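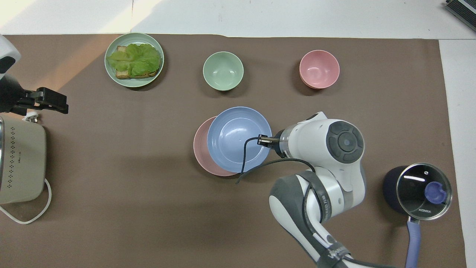 Flirodo kitchen recordings: read me first

Hello! I look after this set at Esano, where I've worked in the canteen kitchen for years (long before any robot turned up), so forgive me if I go on about plates. There are 206 recordings in the July release, all of an arm handling tableware on a brown mat.

What's on the mat

Plates, mostly, plus small bowls and a saucepan with a glass lid. Sometimes one plate sits on another and a bit off to the side, like the light blue one on the pink, and those are the fiddly ones!

What it's changed for us

I used to stack and clear for most of a shift. Now I set out the mat, watch the arm and write up the labels, and my wrists are much happier. I do miss the chatter at the sink. Three of us moved over to labelling, and we all got proper training first (we asked for it).

Known problems

13 recordings have no labels yet. Please leave those out of any training for now.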